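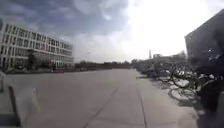

Too much of it, was the verdict of Altent when asked what was wrong with the ground outside the office, and students reading this chapter may find they agree before they have learnt any of the terms for why. Altent had crossed it twice a day for 14 years and could not name one thing that had ever happened there.

# Chapter 6: The Space Between Buildings

Architects draw buildings. What is left over on the plan is coloured pale grey and labelled "plaza", a word that costs nothing and promises fountains. In this chapter we take the pale grey seriously.

Our main case is the Dratusitz business park, whose open ground was meant, according to its brochure, to hold 2,000 people at a summer fair. The fair took place once, in August, and it rained.

## 6.1 Reading the ground

Start with your feet. Paving tells you what a designer expected, and the marks on it tell you who came instead. Joints between slabs let concrete swell and shrink without cracking, but they also act as lines that lead the eye, and sometimes the walker, towards the far end. 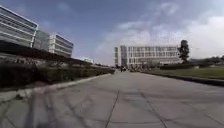 *Fig. 6.1 Jointed slabs beside a kerb and hedge. Note the curving dark streaks on the left, which resemble tyre marks.*

A hedge is the cheapest wall there is. It says "not this way" in a polite voice, and it needs cutting for ever, an expense that tends to appear in somebody else's budget.

## 6.2 Who uses it?

The Lukumay survey, which we shall meet again in Chapter 9, logged 247 crossings of the Dratusitz plaza in one morning. Most people took the shortest line between two doors. Six stopped, and four of those were looking at their phones.

Planners call this "through movement". It is a kind way of saying that the place is a corridor without a ceiling. Wheels take to it readily, whatever the signs say.

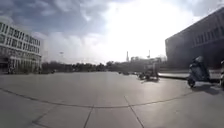 *Fig. 6.2 A scooter and rider on the plaza, in front of the dark building.*

## 6.3 Edges

People like to have something at their backs. Given a choice, they will sit on a step at the side before they will sit on a good bench in the middle. The edge of an open space therefore does most of its work, and a long, even front with few doors gives it little to work with.

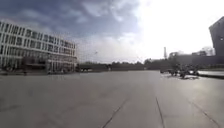
*Fig. 6.3 Long bands of windows above a glazed ground-floor stretch. The joints converge towards the far end.*

The Odico plan, set out in section 6.4, proposed to cure all this with planters. Before reading it, sketch an open space you cross often and mark where you would eat a sandwich in a light wind. Keep the sketch, as you will need it for Exercise 3.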